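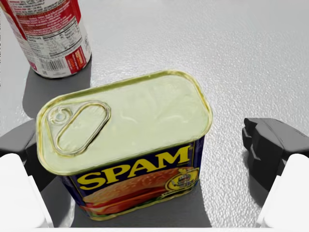

Chapter 4
Keeping Food: Salt, Smoke, Sugar, and the Sealed Can

By Lucyna Krajewska and Fikri Krishnan
February

Last updated: February

Open a kitchen cabinet and you are looking at one of the great achievements of human history. It may not feel that way when you're hunting for something to put on toast! But for most of the time people have lived on Earth, the hardest question about food was how to make it last until spring. A good harvest could still be followed by a hungry winter if mold, insects, or bacteria got to the stores first.

In Chapter 3 we followed grain from the field to the mill. Now we follow it (along with meat, fish, fruit, and milk) into the cellar, the smokehouse, and finally the factory. It's a wonderful story, full of lucky accidents and very strong smells.

4.1 What makes food spoil?

Food spoils because we are not the only ones who want to eat it. Bacteria, yeasts, and molds are everywhere: on our hands, in the soil, floating in the air over the dinner table. Give them water, warmth, and something to feed on, and they multiply at an amazing rate. Food also changes by itself. A cut apple turns brown when enzymes in its flesh meet oxygen, and butter goes rancid as its fats slowly break down.

Nearly every method in this chapter works by taking away something the microbes need. Drying removes water. Salt and sugar tie water up, so that microbes can't use it even when it's still there. Cold slows microbes down, acid makes life miserable for most of them, and heat kills a great many outright. Smoke does a bit of several jobs at once, drying the surface of a fish or ham while coating it with compounds that hold back growth.

Keep that idea close as you read. If you meet an unfamiliar food, whether it's a leathery strip of dried mango or a crock of sour cabbage, ask what has been taken away and you will usually be able to work out how it keeps.

4.2 A winter in Vedstead

To see how these methods fit together, let's spend some time in Vedstead, a farming village whose household account books were studied by the historian Corentin Leblanc. The books cover 92 households, and they are a treasure. Wives and daughters wrote most of the entries, in cramped handwriting, and they recorded everything: salt bought, pigs killed, apples sliced and strung up to dry, jars cracked by frost.

Salt was the big expense. One family, the millers, used 20 pounds of it in a single autumn, most of it rubbed into pork. The meat sat in a wooden trough for weeks, was turned every few days, and then went up the chimney to smoke. Vegetables were handled differently. Cabbage was shredded and salted lightly, then pressed under a stone. There was enough salt to discourage the bacteria that rot cabbage, but the ones that make lactic acid got along fine, and the acid they produced protected the whole barrel.

The families didn't know any of this chemistry, of course. What they had was generations of careful noticing. "Keep it under the brine," one entry warns, "or give it to the hens."

4.3 From jar to can

Sealing food in a container and heating it was a newer idea, and it changed everything. Early in the nineteenth century, cooks found that food packed in glass, closed tightly, and boiled for hours would keep for months. Metal containers followed soon after.
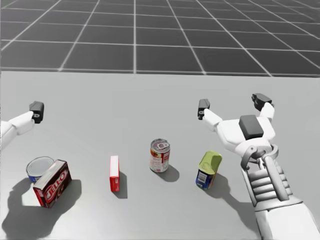
Early cans were made by hand and were so thick that people opened them with a chisel. Sailors and soldiers were among the first customers, and ordinary households came later, once machines made cans cheap. By the time the Hanurico cannery opened downriver from Vedstead, it could fill 4,000 cans in a working day, and the account books begin to change. Entries for salt shrink. Peas appear in January.

The seal and the heat have to work as a pair. Heat without a seal lets new microbes drift in as the food cools. A seal without enough heat is worse, since some bacteria thrive where there is no oxygen, and one of them produces the toxin that causes botulism. Section 4.6 explains why low-acid foods need a pressure canner, while most jams can be processed in boiling water.

Before you go on, look through your own kitchen and choose one preserved food. Write down its ingredients and bring the list to class. We'll use it in Activity 4A.

Related chapters
Chapter 3: Grain, Mills, and Bread
Chapter 5: Ice Houses and Refrigerators
Chapter 7: Reading a Household Account Book
Appendix B: Glossary of Kitchen Terms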